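Re: [onau-stitchers] Piecing fur fabric – which way does the pile go?
From: Bit-na Hwang
2024-03-31

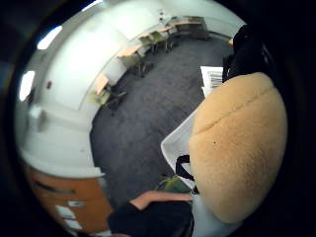

Thanks for all the replies about my draught stoppers! I've cut out 6 of them now and I still think pile direction is the thing that makes or breaks short fur. Stroke it, find which way it lies flat, and chalk an arrow on the back of every single piece before you go near the scissors. If both sides of a join run the same way the fibres close over the stitching (well, mostly). The tan plush in my photo has a seam curving right across it and it's so faint you'd have to go looking, which is the look I'm after on mine.

On Hong's question:

> I bought the Tornska fur, 2 metres, and it sheds
> everywhere when I cut it. Am I doing something
> wrong? Also do you pin or clip?

No, it all sheds! Cut from the back with just the tips of the blades, so you snip the backing and leave the pile alone – much less fluff. Then give the edges a good shake outdoors. I clip, because pins vanish in there and I've sat on one.

Does anybody have a walking foot for an old Mavberg they'd lend me till August? Happy to post it back with cake.

Bit-na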